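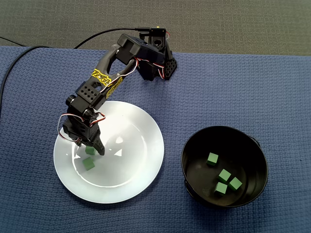 Arm over the plate, two cubes on it, four in the bowl.

September, bench notes, after lunch

Purchase list for the second arm is due and I still don't believe the numbers. The Eskildsen quote covers the arm and supply and stops there. No spare servos, no mounting plate, no cable long enough to reach a wall socket from anywhere sensible. Trinddale want 500 for a "starter spares pack" and won't say what is in it. Asked twice.

My version:
– servos, 2 spare, wrist size (check the horn fits before ordering, not after)
– gripper fingers, one set
– green cubes, 40, cheap, they roll under things
– clamp for the base
– proper cable clips

The clamp and clips come to 25 between them and would do more for us than the extended warranty, which I've struck out.

Bruvska say their controller will "cut setup time". Setup time for what? Cube-moving is the only job we have written down, and a plate and a tub from the kitchen cupboard cover it.

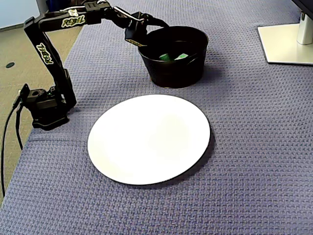
So before any controller goes in the budget I want a task sheet with a start, an end and a pass mark. Gelness did theirs backwards, bought first, and spent over half the year's money on things that went on a shelf.

Also unresolved: whether arm two has to match arm one. Same model means shared spares, fine, but it also means the same weak points twice. Leaning towards same model anyway, one arm only, no bundle.

To do: ring Trinddale again, get the pack contents in writing. Leave the controller line blank.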